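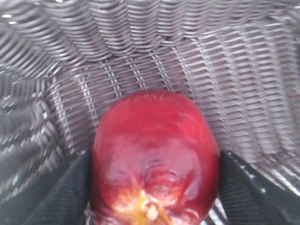
Slide 1: A red apple, blossom end showing, in a woven basket.

Good morning. My subject is the old orchards between Monelbridge and Lasteden, and how we find out what is still growing in them.

Start with the survey. We covered 496 trees, and 304 of those now have a name we trust. The rest are seedlings, or the labels went missing before the farms changed hands.

Say how naming works. Color is a poor guide. Growers look at the stem, the blossom end, the core and the season. Cut the fruit in half and check the seeds. Taste comes last.

Pause for the map. Point out the Miltton road, where the oldest rows are. Two farms there still have their planting books. Mention that the Laskowska book lists rootstocks as well.

Next, grafting. We take cuttings in late winter, wrap them damp and keep them in a refrigerator until the sap is up. Each variety goes to at least 4 sites, so one bad frost won't finish it.

If time is short, skip the cider part and go to the sign-up sheet for the August walk. Questions until the coffee is ready.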